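**Can I reuse paper mailers to ship cables and small adapters?**

I sell leftover networking stuff online, mostly short Ethernet cables and plugs, and I have a stack of brown paper mailers saved up. My brother-in-law says reusing them is fine. I'm not convinced. The paper goes soft once it's been wrinkled, and I don't put much faith in what's printed on the outside. Has anyone really done this, or do people just say they do?
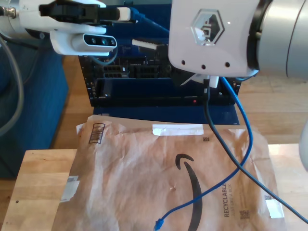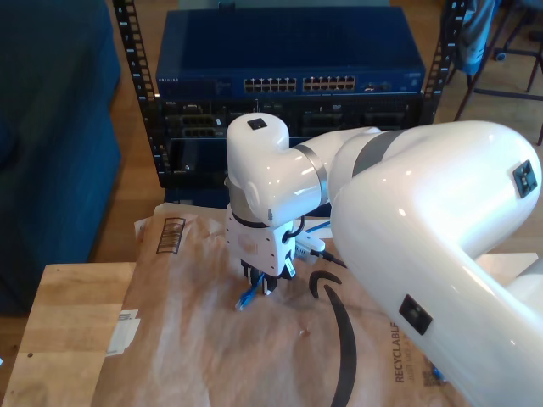 *Brown paper mailer with a blue network cable, both pictures. "RECYCLABLE" is printed on it.*

Do the old barcodes have to come off? -- Dwight Wong

**Nosipho Kruger**

"Recyclable" tells you where it can go when you're done with it. It says nothing about a second trip through the mail. That said, I've sent over 30 cables in used mailers and had two complaints, both for split seams.

Coil the cable loosely, put a twist tie on it, and tape a piece of cardboard around the plug end. That little clip on an RJ45 snaps if you look at it wrong. Run new tape along every seam. And yes, cover or black out every old barcode, small square codes included. Peeling them usually tears the paper.

For a power adapter I'd use a box. I don't care how tough the mailer claims to be.

**Molefe81**

just buy new ones, a pack of 100 isn't that much. never had a problem

**Dwight Wong**

Thanks, Nosipho. Two out of 30 is worse than I'd hoped, so I'll try it on the cheap cables first and box the adapters.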